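Nallberg Eau de Parfum by Jesumau

If you've been missing a soft, old-fashioned scent, do come and say hello to this one.

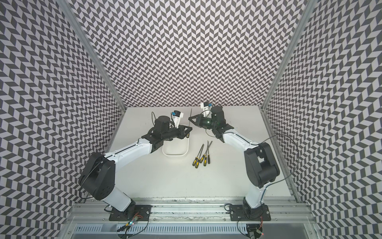 It opens with orange peel and settles into warm fig — and it stays put until evening, bless it.

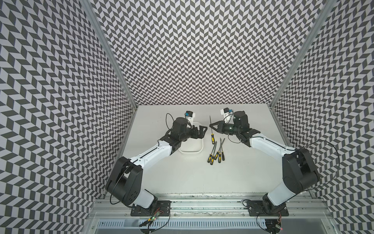 Two arms, chevron walls

We fill each bottle with 151 ml, so you won't run out by July. 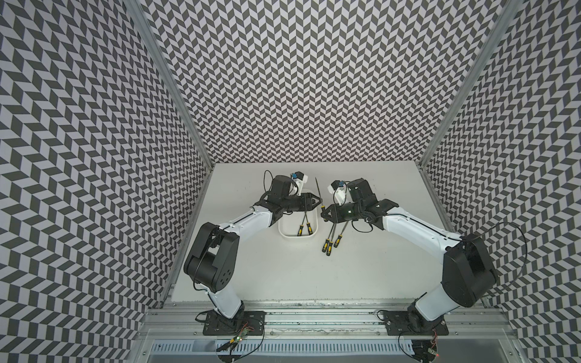 The travel spray holds 10 ml and slips nicely into a coat pocket.

Item no. 1861, Requena gift box included.
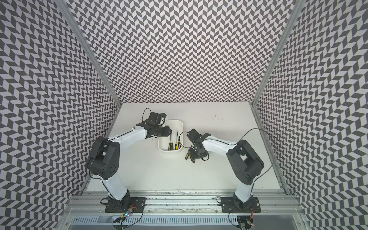
Shipping

Orders leave our Irnine shop by 19:00.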